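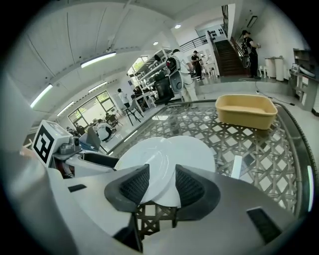 My neighbors think I'm cheap because I won't use paper plates at a cookout. Fine, maybe I am a little cheap. But I've been hauling real dishes out to the yard for 11 summers now and I will defend it to anyone holding a soggy burger. A stack of plain white plates and a tan plastic basin for the dirty ones, and you're pretty much set for the evening. The plates don't match if you look closely, and who's looking closely at a cookout?

The argument I always get is the washing up. My friend Aminu Oyewole made it again last weekend, at length, while eating my potato salad off one of my plates (he went back for seconds, too). He says a host should be sitting down with her guests and he's right about that part. But I've timed myself after a dinner for seven and I was done before the coffee was. Somebody always wanders in to dry, and that's when you hear the good stuff - who's moving, who's sick of their job, whose kid got into the school in Beaudoin.

And okay, things break. I've lost five plates over the years, two of them in one night when the dog got under the table. They came from a church sale and I replaced them from another church sale. I've cried over plenty of things, but never over those.

What bugs me is how we save the decent dishes for December and then spend the whole summer, when people really want to come over, bending flimsy paper in our laps. You can't cut a pork chop on paper! You end up sawing through to your knee. Get the plates out of the cupboard and carry them outside. They've been sitting in there since Christmas.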